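Gripper swap, part two

Quick one tonight. Coffee's gone and I have a batch of runs still going.

So I finally got the two finger gripper talking to the Flatport controller in the kitchen sim. Last month it was the Gavance hand, three fingers, and I said I liked it. I take some of that back. Great on bottles. Terrible at anything lying flat, and kitchens are full of flat stuff. Spoons mostly.

Same task list as before, 72 runs per gripper, Illau scene pack, nothing changed except the hand and the controller gains (had to drop those, the wrist was buzzing like crazy at the old values). Microwave, bottles, spoon on the counter. Two views, close up by the dials and then the whole counter.

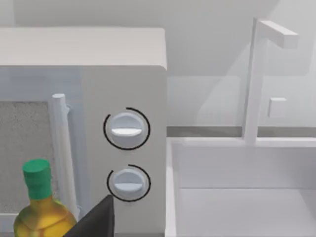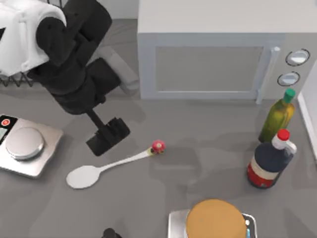
3 min read

Spoon first. Two fingers wins, easily. Come down over the handle, close, done. The Gavance hand needed a nudge move first and I spent a stupid amount of October tuning that nudge.

Bottles — closer than I expected. The thin green-capped one is fine if you grab low. The fat navy one with the red cap spins in the grip if you're even a bit off center. Three contacts just holds it better, no way around it. I could crank the force but then the small round things suffer.

Dials are still a mess with both. The grip bar is there, teh fingers should fit over it, but my approach angle comes in from below and the tip hits the panel before it's lined up. 7 clean turns out of the whole batch. Seven! Thats a planner problem I think, not the hand.

Also tried the Sheikh controller for one evening. Smoother, but the config file is 3,451 lines and I gave up looking for the timeout setting. Maybe I'll go back to it.

For now the two finger stays on. Next is moving the wrist camera up a bit and redoing the dial approach from the side. If anyone has gains that work for Flatport with a light hand, send them over, mine are guesses.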